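A visit to the Marnuvetti studio, where Mukama is made

January 25, 2026

I watch television series since I was a child, but until this month I had never stood inside a place where one is made. The Marnuvetti studio opened its doors for one afternoon and I got a ticket through the newsletter. They gave out 600 tickets, and when I arrived the line already went past the parking lot.

Most people came for Mukama, the family drama about two sisters who inherit a ferry company. Season 2 is finished, and the sets will stay up until August. We were divided into groups of 16. Our guide was Maricruz Serrano, who works as a script supervisor on the series. She speaks fast, and I wrote down as much as I could.
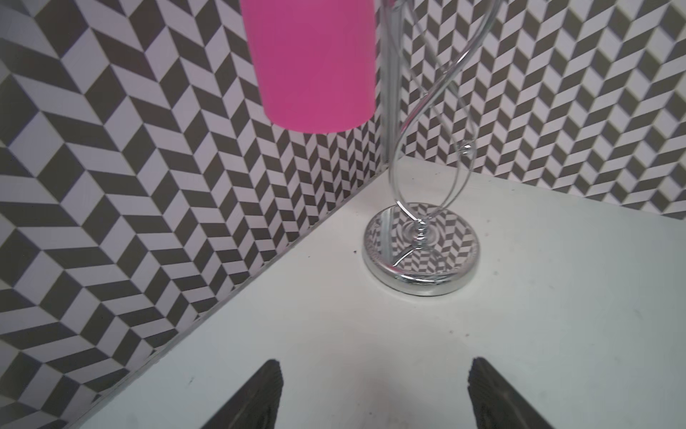 Pink cup above a chrome paper-towel holder on the tabletop.

The first stop was the kitchen of the older sister. On screen it looks like a large room. In reality I could cross it in four steps. Two of the walls can be rolled away to make place for the cameras, and the window looks on a painted harbor. Ms. Serrano told us that the night harbor is the same painting with different lamps behind it. I have watched the first season twice and I did not notice.

After the kitchen we went to the ticket office of the ferry company. I liked this set the most. The timetables on the wall are complete, with every departure printed, although the viewers can never read them. A man in our group asked why they do such work. She answered that the actors look at the walls too.

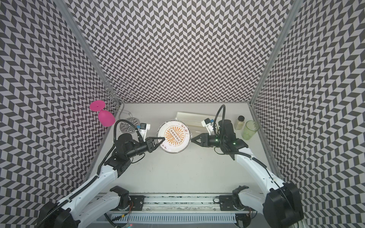
At the table: two robot arms, with a gripper on the rim of a white plate.

At three there was a talk with Ghazal Ghaffari, who wrote five episodes of the new season. She explained how the storm episode was changed. In the first version the ferry Garrido sank, and the last three episodes were about the court case. The writers then decided to keep the ship and lose the captain. I think this was the right decision, but my neighbor in the next chair did not agree, and we discussed it in whispers until somebody turned around.

She also spoke a little about Plutositz, the next series from the same team. It is a comedy in a mountain hotel, with half-hour episodes. She did not want to name the cast.
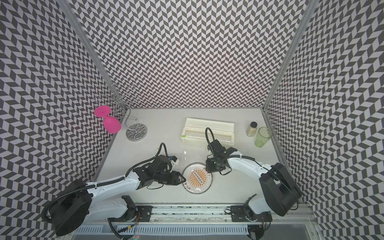 The white tabletop and its zigzag walls, seen from above.

Some practical notes for those who want to go to the next open day. The halls are not heated well, so keep your coat. Photos are not allowed in the costume department. The coffee was good but there was only one counter, and I waited over 16 minutes. The bus back to the station stops at the side gate, which I learned after I had walked to the main one.

I started the second season the same evening. When the older sister closed the kitchen door, I knew there was only a fire extinguisher and a stack of chairs behind it.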